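4. Results and Discussion

4.1 Substrate color and the first weeks of a home aquarium

Our second question was whether the color of the gravel makes any difference to how people look after a small freshwater tank. Most hobby guides treat color as a matter of taste and move straight on to grain size, and before April we would have done the same. The survey answers changed our minds, and we think they open up a lovely little corner of household science that deserves far more attention than it gets.

We received 945 usable questionnaires from keepers of tanks under 20 gallons. Of these, 200 came from the Clastalton area, where we could also visit homes and take water readings ourselves. The remaining answers came through the mailing list of the Grara freshwater club network. All keepers had set up their tank within the past year, and all had used loose gravel as the main substrate. Keepers of bare-bottom tanks and planted tanks with soil layers were left out of this section and are treated in Section 4.3.

The clearest pattern concerns cleaning. Keepers with mixed, brightly colored gravel reported vacuuming the bottom less often than keepers with plain white or pale tan gravel. This makes good sense once you have stood in front of both kinds of tank. Fish waste and uneaten flakes stand out on a pale bed within a day, while a busy mix of colors hides them very well. Several keepers of mixed gravel wrote that they "went by the look of it" and cleaned when the bottom seemed dull. Keepers of pale gravel used almost the same words, but for them the moment came much sooner!

We had expected nitrate readings to follow the cleaning habits closely, and in the home visits they did so only in part. Tanks with pale gravel had lower nitrate on average, yet the spread within each group was wide. Feeding explained a good deal more of it. A keeper who fed twice a day and cleaned every week often had higher readings than one who fed lightly and cleaned once a month. This fits what experienced hobbyists have been telling beginners for decades, and it was a pleasure to see it come through in the numbers (see Table 5).

Rinsing turned out to be a richer topic than we had planned for. The questionnaire had a single item on it, added late, and it drew more free comments than any other. People rinse in buckets, colanders, old pillowcases and mixing bowls. Some stop after one change of water, others keep going until the water runs perfectly clear, and a few reported doing it in the yard with a hose over a kitchen strainer. Figure 6 shows mixed-color gravel of the general type chosen by many of our keepers.

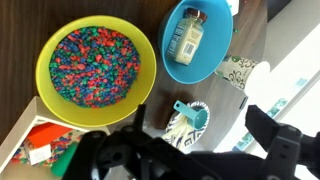
Figure 6. Red, blue and green gravel in a yellow plastic bowl, with a smaller bowl to the right.

Keepers who rinsed in small batches were much happier with the clarity of the water on the first day. Those who poured the whole bag into one bucket tended to report cloudiness that lasted into the second or third day, and this group was also the most likely to have done an early, large water change to get rid of it. We would love to see this followed up, as a large change in the first week may slow the settling in of the bacteria that process ammonia. Our own readings were too few at that stage to say.

The behavior of the fish is harder to judge from a questionnaire. Keepers often described their fish as calmer or paler over one color or another, and bottom-dwelling species came up again and again in these comments. We coded 85 such remarks in full. Reports of paler fish were more common over light gravel, which agrees with the well-known ability of many species to adjust to their background. Reports of calmer fish showed no pattern with color at all, though they did go along with the presence of plants and hiding places.

Some limits should be kept in mind. The keepers chose their own gravel, so color may stand in for other things, such as whether children helped to set up the tank. Families with young children picked mixed colors more often, and they also fed more often. The Godinho scale for keeper experience, which we used throughout, was written for larger tanks and may not separate beginners very well. We also asked people to remember how often they cleaned, and memory is generous in these matters.

Even so, we are excited by how much can be learned from such an ordinary choice. In the next section we turn to grain size, where the home readings are more complete and the link with trapped waste can be tested directly.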